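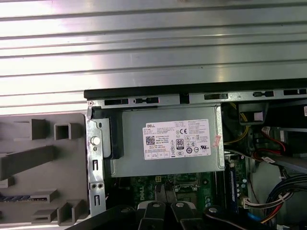
Open desktop chassis, silver ribbed panel behind it.

What a newspaper keeps when it covers a parade

December 13, 2020

The harbor parade in Stoltonport ran for a little over an hour most years, and the town paper sent two photographers. For one of those years the complete take has survived: 35 rolls of black-and-white negatives, 1258 usable frames, and the issues in which the pictures were printed. I have now scanned all of it. The paper ran 16 pictures across three days. The rest went into sleeves and stayed there.

I want to write down how the take is structured before I forget the details. The published pages give one account of the day and the negatives give a slightly different one, and the difference is mostly a matter of procedure.

Getting the order right

Frame numbers on the film edge give you the order within a roll. They say nothing about the order of the rolls. The sleeves had penciled numbers, but two sets of numbers started from one, which I took at first to be a mistake in refiling. It was simply each photographer numbering from one. Once I split the set by handwriting, most of it fell into place.

For the overlap between the two photographers I used the clock on the customs building. It shows up in enough frames, from both sides of the street, to anchor nine rolls to within a minute or two. The other rolls had to be placed by the parade itself. The order of march was printed in the paper the day before, and the floats kept to it except for one swap near the end. If the bakers' float is passing in one frame and the second marching band is in the next, there is a known gap between them at walking pace.

Shadows helped less than I expected. The street runs close to north-south and the sky clouded over before the parade was half done, so after that point there is nothing to measure.

I keep all this in a plain text file, one line per frame: roll, frame number, estimated time, confidence (1 to 3), and a note. I tried the catalog function in Imano first. It wants every picture to have a date and time down to the second, and it will fill one in if you leave the field blank. The invented times then sort alongside the real ones and can't be told apart. I still use Imano for viewing and for contact sheets, with the catalog turned off.

Where the photographers stood

The first photographer had a place on the reviewing stand, or right beside it, and barely moved. Twenty of the rolls are his or hers (the paper credited only "staff"). The background hardly changes. You get the front of each float at the same angle, then the dignitaries waving, then the next float. The exposures are consistent enough that I could scan most of those rolls with one setting.

The second photographer walked. The fifteen remaining rolls begin at the fish market, follow the parade for a few blocks, drop back, cut through a side street and come out ahead of it. There are frames shot over heads, frames with an elbow across half of the picture, and a run of seven where the focus is on a lamp post. This person was also responsible for nearly everything that shows the crowd.

Of the 16 published pictures, 13 are from the stand.

That ratio is easy to explain if you have ever seen how a picture desk worked on a deadline. The stand rolls were shot in good, even light from a known spot. The names of the people in them could be checked against a seating list. A runner collected film from the stand at fixed times, and the walking photographer's film came in when the photographer did, which by my estimate was some 60 minutes after the last float. The afternoon layout was probably closed by then. The three walking pictures that did run were all printed on the second and third days.

So the first-day pages show an orderly event with a row of hats watching it, and anyone who looked up the parade in the library's bound volumes would have come away with that. I did, for years.

What was left out

I went through the unprinted frames and sorted them by a simple rule: what is the lens pointed at? The parade, the stand, or the people watching. I allowed one category per frame and took the subject nearest the center if it was unclear. The rule is crude and I would not defend it in print, but it is repeatable. I ran it twice on the same four rolls, a month apart, and the results matched except for a handful of frames.

The walking photographer turned away from the parade far more than I would have guessed from the printed pages. Whole strips are nothing but spectators. People are standing on fish crates. A boy is asleep against a mailbox while a band goes by. Several people in the crowd have cameras of their own, mostly simple boxes held at the waist, and in one frame a woman has lowered hers and is just looking. None of that was printed. I am not sure it should have been, given what the paper was for. The readers had been there and wanted to see the floats from the front.

One more point on selection. Zaderden, the regional wire agency, picked up a single picture from the set and sent it out to other papers. It is a stand picture, the mayor's car, a bit dull. I have found it reprinted in four places, twice with the wrong year and once flipped left to right. The flip is obvious as soon as you look at the customs clock. For most people outside town this one picture was the entire event, and in one version the hands ran backward. 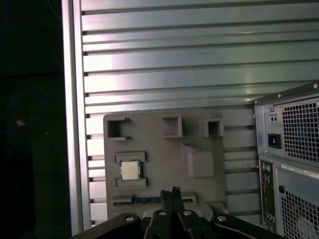
Gray fixture board upright against the slotted panel.

Scanning notes, for anyone doing the same

The film is 35 mm throughout, cut in strips of six, with a few short strips where somebody trimmed a frame for printing. The published frames are easy to find because the desk clipped a small notch in the edge beside each one. Check for notches before you do anything else. I found two that had been notched and never ran, so there was a second choice for the front page and I now know what it was. (The harbor tug with the flags. They should have used it.)

Curl was moderate. I flattened the strips under glass for a week and it was enough for all but three rolls. The archival sleeves came from Nasrallah, who still stock the side-loading kind. The top-loading kind scratch if you are impatient and I am impatient.

Scan in 16-bit gray. Leave sharpening off. Leave dust removal off as well, as the infrared method does not work on silver film and will eat the fine detail in things like rigging. I lost an evening to that on the first roll and had to redo it.

Include the film edge in every scan. The file is bigger and the picture looks untidy, but the edge carries the frame number and the notch, and without these you are back to guessing. Make cropped copies later if you want to show them to people.

Do not correct exposure roll by roll until the order is settled. The way the light drops off as the cloud comes in is evidence. I evened out two rolls early on for the sake of looks and then could not work out why they would not fit in the sequence.

Open items

Four rolls are still at confidence 1. They show a side street with no clock and no floats, and could come from before the start or after the end. Shop awnings are down in all of them. If I can find out what time the shops were told to close, I could probably place them.

The order-of-march swap near the end is not mentioned anywhere in the paper. The negatives are clear on it, from both positions. The printed report repeats the planned order, so it was most likely written from the program.

I am putting the text file up in January once I have fixed the roll numbering, which currently uses my own numbers in one column and the penciled ones in another, with a few swapped between them. The scans themselves will take longer. The rights sit with whoever bought the paper's assets, and I have had one reply so far, asking me which paper I meant.

Contact | © 2020 | Back to top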